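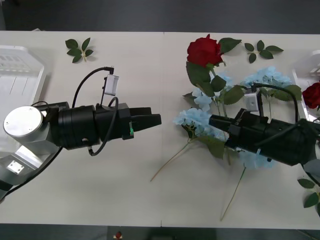 I bought the Stinari folding table in August, after my old desk started to lean to the left side every time I put my elbow on it. I use it now for seven weeks, every day, so I think I can say something fair.

The price was 276 with delivery. My colleague Rohani Latuheru has the bigger model from Pumen and she paid more than double, so I did not expect a miracle. The box came on a Tuesday evening and it weighs 21 kilos. I carried it up three floors alone, and I do not recommend this.

Assembly is easy if you ignore the booklet. Step four shows the long bolts going in from the outside, but they fit only from the inside. I lost almost one hour with this. I wrote to the shop and a man named Kosmas Nikolaidis answered me the next morning with a corrected drawing, very polite. The drawing should be in the box.

The surface is good. I spilled coffee two times and turmeric one time. The coffee went away with a wet cloth. The turmeric needed baking soda and some patience, and a pale yellow spot is still there when the sun comes from the side - my husband says he does not see it.

What I like less is the legs. They have rubber feet that you can turn to make the table level, but after some days they turn back by themselves. I put a little thread tape on the screws and now they stay. Also there is no hole for cables, so my lamp and my charger hang over the back.

When I type fast, the table moves a very small amount. With a sewing machine it moves more. I tried one evening to finish a curtain and I had to push the table against the wall.

I give it four stars. For writing, eating and school homework it is enough. For sewing, look for something heavier. The two-year warranty is only valid if you register on their website in the first month, so do it before you throw away the box with the number.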